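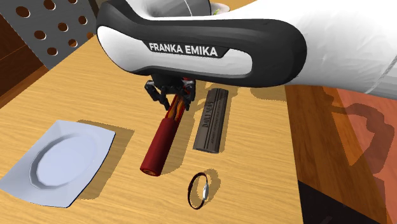

Liste : teleop-simulation
Objet : Re: Démonstrations à la souris ou au bras maître ? (et une question sur les objets penchés)
Date : 14 juillet 2026

Bonjour à toutes et à tous,

Je réponds avec pas mal de retard au message de notre collègue de Jestotard, que je remets ci-dessous pour celles et ceux qui se sont inscrits depuis le mois de juin :

> Bonjour la liste,
>
> Nous démarrons une petite collecte de démonstrations en simulation avec un Franka, sur des tâches de table toutes bêtes : prendre un objet, le poser dans une assiette, recommencer. Pour l'instant nous pilotons la pince à la souris 3D et c'est pénible, surtout dès qu'il faut tourner le poignet. Est-ce que quelqu'un est passé au bras maître (ou au casque) et l'a regretté ? Et question subsidiaire : est-ce que vous gardez les démonstrations où l'objet est saisi de travers ? Chez nous les avis sont très partagés.
>
> Merci d'avance !

Alors, d'abord, merci pour la question, elle m'a fait ressortir de vieilles notes et j'ai passé une soirée très agréable à les relire !

Chez Duten nous avons commencé exactement comme vous, à la souris 3D, et je me souviens très bien de la fatigue de la main gauche (je suis gaucher, ce qui n'arrange rien, les boutons tombent toujours du mauvais côté). Nous avons fait 200 démonstrations comme ça avant de changer. Elles ne sont pas mauvaises, mais on y voit la souris : l'opérateur avance, s'arrête, tourne, s'arrête, descend, s'arrête. La politique apprise derrière reproduisait fidèlement les pauses, et c'était assez comique de voir le bras réfléchir au-dessus de la table comme quelqu'un qui a oublié ce qu'il venait chercher.

Le bras maître que nous utilisons maintenant est un prototype Stelteck, prêté puis finalement gardé. Le premier jour, tout le monde a été moins bon qu'à la souris, je préfère vous prévenir. Sans retour d'effort, on pousse la pince dans la table sans s'en rendre compte, et en simulation la table ne se plaint pas beaucoup. Il faut compter une séance d'entraînement entière, que nous ne conservons pas. Après cela, les mouvements deviennent continus, le poignet tourne pendant la descente, et nous sommes arrivés à 2 393 démonstrations sans que personne ne demande à revenir en arrière. Nous restons à des séances de 55 minutes – au-delà, les trajectoires se relâchent et on passe plus de temps à trier qu'à enregistrer.

Deux réglages qui nous ont beaucoup aidés, si vous franchissez le pas :

L'échelle des mouvements. Nous étions à un pour un par principe, et c'était une mauvaise idée. En réduisant l'échelle près des objets, la prise est devenue bien plus propre. Il faut simplement que la transition soit douce, sinon l'opérateur a l'impression que le bras s'enlise.

Les ombres. Je sais, cela paraît anecdotique, mais sur un écran ordinaire l'ombre de l'objet tenu est presque le seul indice de hauteur que l'on ait. Nous les avions coupées pour gagner en fluidité et les poses étaient épouvantables, tout était lâché de trop haut. Nous les avons remises le lendemain.

Pour les objets saisis de travers, je suis franchement du côté de ceux qui gardent. Prenez un cylindre attrapé par le bout : il part en diagonale, l'autre extrémité pointe vers la table, et l'opérateur doit se débrouiller pour le poser quand même. C'est là qu'il montre quelque chose d'utile au robot, à savoir comment on se rattrape. Quand nous n'avions gardé que les prises bien centrées, la politique était perdue au premier écart. Nous marquons donc ces épisodes d'une étiquette à part, et nous ne rejetons que ceux où l'objet finit par terre ou traverse le décor (cela arrive encore, hélas, avec les objets fins, en particulier tout ce qui ressemble à un anneau ou à un bracelet).

Je serais en revanche curieux d'avoir votre avis sur l'encombrement de la table. Nous laissons volontiers deux ou trois objets sans rapport avec la tâche, assez près de celui qu'il faut prendre, et les opérateurs râlent parce qu'ils accrochent. Dans le jeu Hayes, il y a jusqu'à 11 objets par table et je me demande comment ils s'en sortent sans tout renverser. Si quelqu'un de l'équipe lit la liste, je suis preneur de tous les détails !

Je peux aussi envoyer notre fichier de réglages du bras maître à qui le souhaite. Il est commenté moitié en français, moitié en anglais, et une partie des commentaires date de l'époque de la souris, donc prévoyez un peu de patience.

Bien amicalement à tous, et bon courage à Jestotard pour la suite,

Un abonné de chez Duten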